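**Simard signs on for two more years at Dernach**

Good news to open with, and we've been itching to share it! Keegan Simard has put pen to paper on a new deal with Dernach, and he'll be our holding midfielder for two more seasons. Anyone who stood on the Eynon Road side last November and watched him chase down a lost ball in the 88th minute, in sideways rain, with his left sock around his ankle, will understand why people in the office were hugging.

Keegan came to us on loan from Cloltari, and for a while it looked as if he'd be going back. Their manager wanted him for preseason, and there was interest from a club down the coast as well (we won't say which, but they wear yellow). Talks stopped and started all winter. Then the loan was made permanent, the fee was settled, and he signed in the clubhouse kitchen with his mom on the phone.

"I didn't want to unpack twice," he told us. "I like the guys, I like the ground, and I've finally learned which shower works." 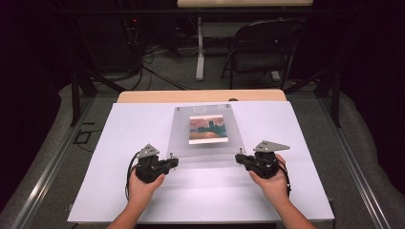 *Photo: Brock Després*

Head coach Delyth Sayce has been pushing for this one from the start. She moved Keegan back from the wing after the Clureck game, when we were two goals down at the half and getting overrun in the middle, and he hasn't played anywhere else for us. We drew that one 2-2, if you remember, with Elango Mathew heading in the second from a corner he had no business reaching.

"He reads the game so early," Delyth said. "I'd be shouting at him to drop in and he'd already be there, pointing at somebody else. Elango gets forward a lot more now that he trusts what's behind him, and you can see how much he enjoys it."

Elango, for his part, is delighted, and would like it known that he had every business reaching that corner.

There's a nice bit of history here too. The last Dernach player to come over from Cloltari for good was Aminu Chukwu, back in 2000, and plenty of you will have your own Aminu stories. He stayed until his knees gave out and still coaches the under-14s. He and Keegan have been swapping messages all month, mostly about free kicks. Aminu thinks Keegan stands too close to the ball. Keegan thinks Aminu's old tapes are missing a few of the ones that went over the fence. We'd pay good money to watch the two of them settle it.

As you all know, there's no soccer anywhere right now and we can't tell you when there will be. The ground stays closed, and so does the club shop. The players have training plans to do at home, and Delyth checks in with every one of them by phone. Keegan is running hills before breakfast and has been juggling a ball in the yard, to the great interest of the dog next door.

Season tickets for the home games we haven't played will stay good, so please hang on to them. If you'd like to send Keegan a message, email the club office with his name in the subject line and we'll pass it along. He reads them all, and he's a pretty quick replier, too!

31 March 2020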